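Bindlow bin cell: setup and care

README, last touched 2 February 2019

Clamp the bin at its far corners before homing the arm. Spring clamps, orange handles, no apologies to the Skovden fixture catalogue. Check that the cables follow the arm without snagging, then wipe the gripper and reload calibration file 1857. Grey bin only; the colour thresholds sulk at anything else.
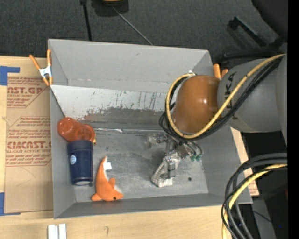 Chu replied that file 1857 drifts after a gripper swap, so redo the calibration first and argue later.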